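Levton Concrete Floor Finishes: README

Version of Jul 2, 2020

Welcome! Levton is a set of notes and tables on concrete floors: how they were mixed, how they were finished and how their colour changed over time. It began as a spreadsheet for one workshop in Savetti and grew because concrete is far more interesting than it gets credit for. Two slabs from the same lorry can end up looking like strangers.

What you get

The main table, floors.csv, has 159 rows, one for each slab. Columns cover the cement type, the sand and where it was dug, the curing method, the finish and the sealer if there was one. A second table, colour.csv, holds the colour readings. There is also a folder of plain text notes, which I would urge you to read before doing anything clever with the numbers – the notes are where the good stuff lives.

How the readings were taken

Each slab was swept, left to dry overnight and read with a hand-held colour meter. Readings sit on a grid with 50 cm between points, and we kept clear of the outer 30 cm next to walls, where trowelling is always a bit different. Slabs that had been wetted for cleaning were left out until the next visit.

Speckle gets its own column, and I'm very fond of it. It runs from 0 (flat, even colour) to 5 (strong mottling you can see from the doorway). The score is a judgement made by eye, so treat it kindly.

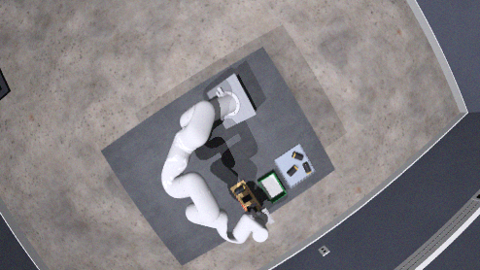

Tan patches mostly come from the sand, at least in the Bognár slabs, where the local pit gives a warm, slightly yellow grain. Greys are harder to pin down. Cement, curing sheets and even the pressure of the trowel all leave their mark, and we have several floors where the sheet lay in folds and you can still trace every crease! Those are tagged "sheet" in the notes column.

Known problems

The Cisent rows use the old finish names, so "smooth" there covers both steel trowel and power float. Sealer dates are missing for many older floors. One batch of December readings was taken in poor heating and the meter drifted; these rows are flagged with drift = 1 and are best left out of any averages.

File notes

All files are UTF-8 with commas between fields. Lengths are in centimetres, and blank means not recorded. The colour file is split into parts of 500 rows, so please join them before sorting.

Using and adding to it

You are free to use, share and change the tables as long as you say where they came from. New floors are very welcome, the scruffier the better. Copy template.csv, fill in what you know and leave the rest blank. If you can, add a line or two on what the floor is like underfoot – I read every one of them.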